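27 Jan 2024, sound notebook, Wiltgate revival

Today we worked on the second act again, the duet and the dance at the harbor. Jinfeng Xu came with the new cue list. It has 144 cues now, and I think this is too many for one operator, but the director wants to keep all of them until Nodbridge.

The wireless packs on the two leads still make a small click when the singers embrace. I moved the transmitter of Bai to the lower back and the click became less. For the other one I did not find a good place yet – the corset is in the way.

The reverb in the harbor song was too long. Set to 2 seconds, before it was 5. The words are more clear, also from the last row.
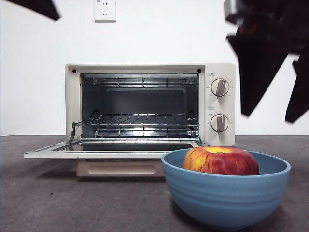

The overture still needs a decision. In August we used the old recording, and at Illbridge the house has 2,000 seats, so I am afraid it will sound thin there. Jinfeng prefers live strings with a little support from the track. I will prepare both versions and ask the conductor.

To do: new tape for the packs, label the spare cables, send the cue list to Nodbridge.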